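窗户这件小事

家里的活儿，机器到底能干多少，我每隔一阵就要跟人争一回。争的时候大家喜欢举大的例子：做一顿饭，带一天孩子，照顾卧床的老人。这些例子太大，一说出来就没法往下谈，因为人自己也干得参差不齐。我愿意拿小的来说，比如开关窗户。

我住的是老楼，六扇窗，四种开法。有往里拉的，有往外推的，有一扇上悬的，还有一扇推拉的，轨道里常年有沙子。每天早上开，晚上关，下雨之前关，炒菜的时候开。这件事没有哪个家务清单会单独列出来，可它一天要发生好几回。如果有一台机器说自己能做家务，我觉得问它会不会开窗是合理的。

先说机器已经会的。扫地机把地面这一块拿下来了，大部分人家的客厅它能对付。洗衣机和洗碗机更早就拿下了，只是我们习惯了，不再把它们叫作机器人。这几样东西有个共同的地方：活儿被搬到了机器自己的地盘上。衣服放进滚筒，碗摆进架子，地面本来就是平的。搬进去和拿出来这两步还是人在做，而我在家里花的时间，多数正好花在这两步上。洗衣服不累，把湿衣服一件件掏出来抖开、挂上去，才费工夫。

窗户搬不进机器里，它长在墙上，机器得走过去，够得着，抓得住，还得知道往哪个方向使劲。

把手在哪里？有的在窗扇侧边，有的在下沿，有的是一根细长的金属柄，得先转过去才能动窗扇。转多少度，凭手感，转到位会轻轻一顿。窗扇动起来以后走的是一段弧线，手要跟着弧线走，一边走一边改手腕的角度。外开的窗，人要把胳膊伸出去一截，再慢慢放。有撑杆的，撑杆到某个位置会发紧，过了那个位置又松了。人做这些不用想，小孩看两遍就会。让机器来做，每一步都要有人替它想过。

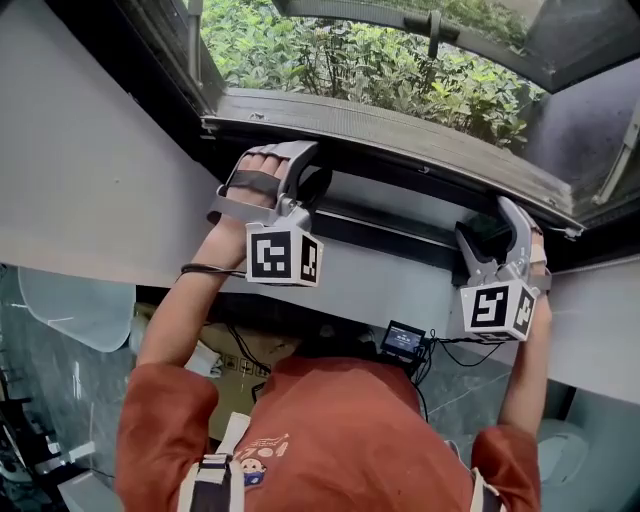
位置高一些的窗，还多一层麻烦。两只手举过头顶，力气使不足，身子又不能太往前靠，这时候人是靠肩膀和脚下一起调整的，脚往后挪半步，重心换一下，窗就动了。机器要是底座固定，上面一条胳膊，够到那个高度时胳膊已经快伸直了，伸直的胳膊最没力气，也最不准。把胳膊做长，平时收在哪里又成了问题，普通人家的过道就那么宽。我看过一些演示，机器在宽敞的样板间里转身很从容，我总想请它到我家厨房门口转一个看看。

窗框还有新旧之分。新装的窗，五金顺滑，一个手指头就拨得动。用了十几年的，密封条发黏，框上有灰，有的往上提一下才关得严。我家厨房那扇就得提。每个来我家的人第一次都关不上，我说一声"往上提一点"，他们就会了。这句话怎么告诉机器，我去年还没有答案，现在也只看到半个。

这半个答案，就是近来不少团队在走的路子：让人来做，机器来学。人手里握着和机器手一样的夹爪，去做真正的活儿，把过程录下来，夹爪怎么靠近，从哪个角度夹住，夹住以后往哪儿走，都留下记录。这样做的好处是不必把整台机器搬到别人家里，人拿着夹爪走到窗前就行。夹爪有两根手指，人有五根，人就被迫用机器的办法去想事情。我试过一次类似的东西，用它拧瓶盖，拧得满头汗。试过之后我对机器客气了许多，两根手指能干成什么样，确实要自己夹过才有数。

我认为这条路比坐在屋里写规则要靠谱。规则写不到"往上提一点"。可是人做出来的样子里有这一下，录得够多，机器有可能学到。我说有可能，是因为还有一部分东西录不下来。手上的力道，夹爪的轨迹只反映了一点点。同样是往上提三毫米，轻的那种提和使了劲的那种提，看上去差不多，对一扇发涩的窗来说结果就不一样。

二月份我去听过Greltareck项目的一次公开汇报。他们挑的任务很朴素，开关窗、拉抽屉、挂毛巾，没有一样能上新闻。我对这个项目印象不错，主要是他们肯报坏数字。在没去过的住房里，开关窗总共试了216次，从头到尾没有人伸手帮忙就做完的，30次。台下有人叹气，我倒觉得这个数可信。做汇报的人把没做成的分了类，最多的一类是夹住了把手，可是没转到位就开始拉，其次是窗扇动了以后手没跟上，滑脱了。真正因为"看不见窗户在哪里"而没做成的，占得很少。

这跟我平时的想法对得上。外面谈机器人，谈得最多的是它能不能认出东西。认东西这一关过得比我预想的快。卡住的地方在碰到东西以后。碰之前，世界是一张画面，碰之后，它会推回来，会打滑，会卡住。玻璃还要给它添乱，透明的、反光的、加了纱网的，太阳一照过来，亮的地方白成一片，把手却缩在暗处。人遇到这种情况会偏一下头，或者干脆不看，伸手去摸。机器眼下还不大会摸。

再说车间。很多人以为车间早就自动化了，家里只要照搬就行。我在窗户五金这一行做过几年，去过不少装配现场，情况没有那么整齐。焊接、冲压、喷涂，机器做得又快又好，这个没有争议。到了总装，把密封条压进槽里，把铰链对上孔，把歪了一点的窗扇调正，大部分还是人。Altıntaş是一家做铰链和执手的小厂，他们上过一台自动压条机，头一个月很高兴，后来换了一批胶条，软硬差一点，机器就老是把条子压出褶子来。最后的办法是机器压直的那四段，转角留给工人用拇指按。这台机器我不觉得失败，它把最费腰的那部分接过去了，工人也愿意留着它。只是当初的宣传册上写的是整道工序。

车间里的胶条换批次，一年有数的几回，换了还有人专门盯着调。家里的东西天天在变，花盆挪到窗台上了，窗帘搭在把手上了，小孩在玻璃上贴了贴纸，谁都不会因此去通知机器。所以车间里做成的事，拿到家里要打很大的折扣，这个折扣我没见哪家公司老实写出来过。

公司的话要分开听。Flivport卖的家用机型，说明书里写"协助开窗通风"，我翻到后面的小字，适用条件是指定型号的执手、指定高度，还要装一个配套的加长柄。加了柄，活儿当然容易了。我不反对改窗户来迁就机器，洗碗机进家的时候我们也改过橱柜。可是既然已经要动窗户，装一个电动开窗器就完了，一个小马达，一根链条，按一下就开，比一台走来走去的机器便宜得多，也不会踩到猫。要论单独开窗这一件事，专用的小装置早就赢了。通用的机器要证明自己值那个价，得一台干十件、二十件这样的小事，而且件件不用我改家具。

这就回到我最初的问题上。我判断一台家用机器行不行，看三样：它在陌生人家里第一次做，能不能做成；做不成的时候，它会不会停下来，还是硬拽；它做完以后，我要不要再去检查一遍。第一样大家都在努力，数字难看一点，往上走就好。第二样讲的人很少，我觉得比第一样要紧。窗户拽坏了，掉下去要出人命的。宁可它站在那里说一句"我开不了"，我自己过去开。第三样最容易被漏掉。假如每天晚上它关完窗，我都得挨个摸一遍看锁上没有，那我省下的只是抬一下胳膊。

也有人问我，开窗这么点事，谁会花钱让机器干。健康的人不会。但我母亲那一辈，肩膀抬不过耳朵的很多，上悬窗对她们等于焊死了，夏天屋里闷着，等儿女周末来开。轮椅上的人，外开窗根本够不到。对这些人来说，一个慢吞吞的、十分钟才开完一扇窗的机器也有用处，只要它稳当。我希望做机器的人少想一点双职工家庭如何节省时间，多去这些人家里坐一坐。

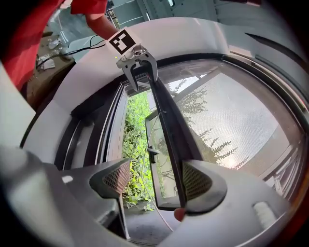 一位读者在上一篇文章下面留言，意思跟我正相反。他说我老拿陌生住房的成绩来要求机器，标准定得不公道，请一个保姆来家里，头三天也要教，哪个柜子放什么，哪扇窗要提一下，教会了再用，为什么对机器就不能给三天？他还说，他家里用的是Zundis的收纳机，头一个星期气得想退，后来每样东西都教过一遍，现在叠毛巾、收玩具都交给它，他没有再管过。他觉得我这种写法会把愿意试的人吓回去。

这条意见我想了几天，有一部分我接受。教三天是合理的，如果教三天真能教会，我上面说的第一样可以放宽，改成第四天能不能做成。我没有用过他说的那台收纳机，他家的情况我相信他。毛巾和玩具都是放得下来、重来一次也不要紧的东西，拿来先教，选得也对。

不能接受的那部分是，保姆和机器听教的方式差得远。我跟人说"往上提一点"，她在厨房学会了，到卧室碰到一扇发涩的窗，自己就会先提一下试试。眼下的机器，我在厨房教了，到卧室多半还要再教，换了季，木头胀了，可能又要教。三天只是一扇窗的三天。家里有多少样东西，就要乘上多少回，这笔时间现在全算在用户头上，买的时候价签上看不到。等哪天在这家教过的一下提，能顺顺当当用到另一家去，我会第一个改口。拿着夹爪一家一家去录的那些人，做的就是这件事，所以我对他们抱的希望比对发布会大。

他还问我打算什么时候买。我的回答是先不买，但窗户我会留意。厨房那扇下个月要换铰链，换完估计就不用提了，到时候拿它来试机器反而太便宜了机器。卧室朝北的那扇我准备留着不修，轨道里的沙子也不扫，哪家要上门演示，就从那一扇开始。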